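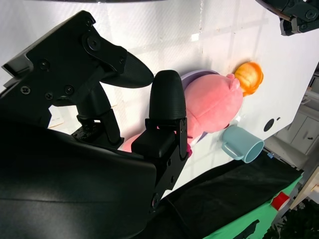 packrat_lou says they told us the same thing at my building two years ago, that the arms would only take the jobs we hated, and I'd want to know who made the list of jobs we hated.

Posted Saturday, April 12, 2025 by dockside_dee

Fair, Lou, and I don't have a good answer. For anyone joining in: I work returns at Fanero, and since last June I've been on the robot side of the room. My old job was bench sorting. Item comes in, you look it over, you decide if it goes back to stock, to the outlet pile or to the bin. Now I spend most of my shift with the arms, setting out mixed goods for them to practice picking up, writing down what they fumbled, and doing it again. Toys and mugs and plates, all the stuff that used to come across my bench anyway.

I like it more than I expected to! My shoulders feel better for sure. But the talk in the break room has changed, and I wanted to hear from people who are further along with this than we are.

tenfourgus wrote:
Further along over here. We got the Jileck system and the first thing that changed was the quota. Bench target used to be 178 a shift. Once the arms were up they took the easy boxes, and the people got all the weird ones, the torn bags and the sets with pieces missing. Same target! It took a lot of yelling to get that lowered. So Dee, ask NOW what happens to the number when the easy stuff goes away.

dockside_dee wrote:
Oh, that's a really good point and I hadn't thought about it at all. Our number hasn't moved either. I'm going to bring it up Monday.

marblecake wrote:
I'll be the grump. You're teaching the thing that replaces the bench. I'm not blaming you, I'd take the sore-shoulder deal too, but let's call it what it is. We had 30 on my shift and people who left weren't replaced. There was never a layoff so management gets to say there was never a layoff.

dockside_dee wrote:
I go back and forth on this (usually on the drive home). Two of our bench people moved over with me and one got a raise out of it. I didn't, for the record. On the other hand the bench schedule is thinner than it was, and I can't tell you that's a coincidence. What I can tell you is soft things are still a mess for the arms. A person grabs a stuffed animal without thinking about it, and we'll spend a whole afternoon on one, moving it a little, turning it over, trying from the other side. 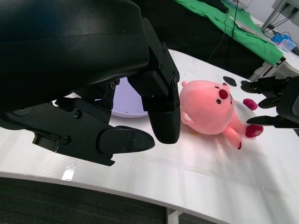
Two grippers and the pink plush, returns room at Fanero.

packrat_lou wrote:
A whole afternoon on one toy and they pay for that, but we couldn't get a second fan for the dock.

tenfourgus wrote:
Lol. Lou wins the thread.

quietshift_77 wrote:
Going to disagree with marblecake a little. I was at Moulin before they had any of this and the turnover on the bench was awful with zero robots. People quit because it was boring and it hurt. If the new jobs are steady and they train the folks already there, I'll take it. The training is what I'd fight over. Ours was one morning and a binder, and then when something jammed everybody stood back and waited for the one guy who knew the software.

marblecake wrote:
And what does the one guy get paid? Same as the rest of you?

quietshift_77 wrote:
More, and he earned it. But yeah, I see where you're going. Any of us could have learned that stuff if they'd given us the hours.

dockside_dee wrote:
That's kind of what I want to ask for. Put the training in writing, and rotate people through so it isn't the same three of us forever. I also want to know whose name goes on a bad sort when the arm did the picking and I was the one signed in, because right now it's mine and I don't love that!!

tenfourgus wrote:
Get that one in writing first. I got a warning for a cracked dish set that I never touched.

packrat_lou wrote:
Report back after Monday, Dee. And ask who made the list.

Filed under: Shop Floor Talk > Automation & New Equipment

Related threads
Anyone else's site switching to Nament scanners?
Rotating stations: does it help or is it just more walking?
Getting a quota changed after new equipment comes in
Wrist braces, which ones hold up
Moved from bench to tech, was it worth it?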